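Trier le bac à jouets : la machine ou moi ?

On me demande souvent si j'attends le robot qui rangera la maison à ma place. Oui, et avec impatience ! Mais j'ai vu le prix du bras Jovora (776 euros sans la pince, merci bien) et pour l'instant je garde mes deux mains.

Plier un torchon, par exemple, reste un cauchemar pour ces engins. Une balle de tennis toute seule sur une table, ça passe. La même balle coincée sous une serviette, avec une boîte de conserve à côté, et la pince hésite, tâtonne, recommence... Chez Stollwood, à l'atelier, on m'a parlé d'environ 400 essais avant d'obtenir quelque chose de correct sur un seul objet. Moi, je vide un bac en 11 minutes, café compris.

Ma méthode, qui servira aussi aux machines le jour où elles seront prêtes :

Sortez d'abord tout ce qui est en tissu. Le linge cache le reste et s'accroche partout, surtout aux balles à picots.

Ensuite les balles, de la plus grosse à la plus petite, dans un panier à bords hauts (les miens viennent de chez Emska, ils ne basculent pas).

Gardez les figurines et les briques pour la fin.

Les balles à picots se lavent à l'eau tiède savonneuse, avec une vieille brosse à dents. Laissez sécher une nuit avant de ranger.
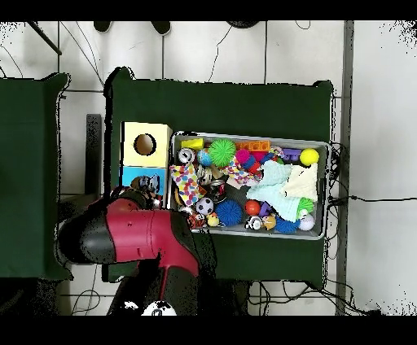 Et pour les peluches, un filet à linge bien fermé, programme délicat, sans assouplissant. Je les remets en forme à la main à la sortie du tambour, encore une chose que je ne confierais pas à une pince !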